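Can a Machine Do My Laundry Already?

Last Sunday I carried two bags of laundry down four floors, and on the stairs I was again thinking about the question my mother asks me on the phone. She reads about robots in the newspaper and she wants to know when one of them will come to Illcombe and fold my shirts. She is asking since I moved here. I always say "in five years", and I have been saying it for longer than five years.

So this time I tried to think about it properly. I write software for warehouse conveyors, so I am not an expert on household robots, but I know a little how machines fail.

My first thought is that we already have a laundry robot. It is called a washing machine. My grandmother washed by hand, and for her the whole chore was the washing. Now the washing is the part I do not notice. What stays for me is everything before and after: collecting, sorting, opening the door, putting in, taking out, hanging, folding. All this is soft material in strange shapes, and machines do not like soft material. 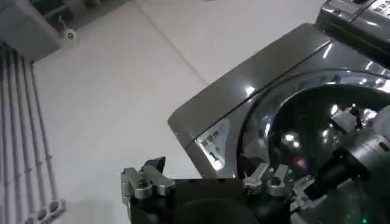

Gripper at the washing machine. The door is round, dark and very shiny.

Look how much the glass and the top reflect the lamps. For a person this is nothing, we do not even see it. For a camera, a bright spot on black glass can look like an object, or it can hide the edge which the fingers must find. My colleague Shih-chieh Chiang worked on picking systems before, and he told me that shiny surfaces took more of his time than heavy boxes. At our warehouse we once solved such a problem with matte tape. I don't want to put matte tape on my whole apartment.

Then there is the sock. A metal finger can hold a box 200 times in the same way, but a sock is never two times the same sock. It sticks to the drum, it hides inside a pillowcase. I find it with my hand, without looking, and I cannot explain well how I do it.

On the shop floor I am more optimistic. There the table has a fixed height, the light stays the same, and somebody is paid to repair things. If a robot needs 10 minutes to load one machine but it can work through the night, maybe a hotel laundry will be happy with it. At home I would stand behind it and become nervous, and after two minutes I would do it myself.

My answer to my mother is now a bit longer. Opening a door and pressing a button – yes, I believe this is close. Carrying the bags down my stairs, I don't know. Folding a fitted sheet I also cannot do, so I will not complain about the robot.

She said she will ask again in June.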